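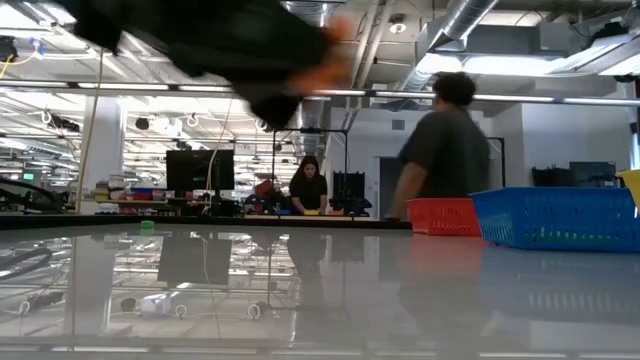
Watident says it now has 2667 recorded examples of a robot putting things into baskets, and it would like everyone to be impressed. The company, which rents floor space in Otham, put the number at the top of an announcement in March and repeated it four times before the end of the page. The announcement was shorter on what the examples are for. Watident's plan is to feed them to a learning system that will one day sort mixed goods for small warehouses, the kind that can't afford a conveyor line. For now the goods go into a red basket and a blue one, set side by side on a tabletop shiny enough to throw back the ceiling lights, with a man standing right behind them. Small warehouses are duller places than that, and a good deal dirtier.

An "example," in the company's terms, is one complete recording of a person guiding the arm through a job: reach, grip, carry, let go. The software is then supposed to work out the general idea from the pile. Watident's original target was 2000 recordings. It passed that mark over the winter and kept going, which the announcement presents as a bonus. It could also be read as a sign that 2000 wasn't enough, and the company did not respond to that suggestion when we put it to them in writing.

Darragh Doherty, who runs the recording program, did agree to talk by phone. He was friendly and patient, and careful to call the project "early." He said operators work in shifts of 45 minutes because attention slips after that, and a sloppy recording teaches the system to be sloppy.

"People think the robot is the expensive part," Doherty said. "The expensive part is somebody's afternoon."

Asked how many of the 2667 recordings had been thrown out, he said the figure was the total collected and that review was "ongoing." That is worth reading twice. The number in the headline includes recordings where the item was dropped, where the operator gave up, and where somebody reached into the work area partway through. Doherty argued that some of these are useful, as a system that has only ever seen success won't know what to do when a grip fails. It's a fair point, and other people in the field make it too. But there is a difference between a failure you label and study and one that simply hasn't been looked at yet, and the announcement doesn't separate them.

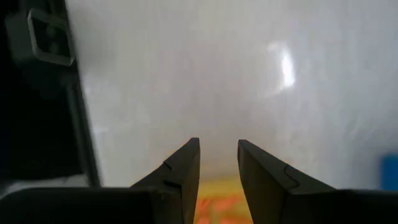 Then there is the question of variety. Watident lists 52 different objects in its collection, most of them light, and many of them brightly colored. Doherty confirmed that the lighting stays on at the same level all day and that the tables are rarely moved. A system trained that way may do very well at those tables under those lights. Whether it can cope with a torn carton on a dim shelf is something no amount of recording in the same room will settle. He said the company intends to add "harder material" later this year, without saying what or how much.

Two outside firms are named as partners. Delorme, a packaging distributor, is down to host a trial at one of its depots. Ledorance, which makes storage fittings, is described as "supporting the vision." A spokesperson for Delorme told us the trial has been discussed and that no start date has been set. Ledorance said it had supplied shelving and referred other questions back to Watident.

None of this makes the work worthless. Patient, repetitive collection is how much of this research gets done, and the operators in Otham are putting in real hours at a job that is hard on the back and the eyes. Doherty also deserves some credit for admitting that he doesn't know how many recordings the finished system will need. He wouldn't give a guess, even a loose one.

Investors may want something firmer. The announcement makes no mention of how often the trained system completes a task by itself, with no operator guiding it. We asked for that number three times. The first reply was a link to the announcement. The second said results would be shared "when they are meaningful." Doherty, on the phone, said the team had run tests and that some had gone well.

He declined to say how many had been run. Watident expects to publish a technical summary before the Delorme trial begins, and says the summary will include results from objects the system has not been trained on. The company has not said whether those tests will be done by its own staff or by anyone else.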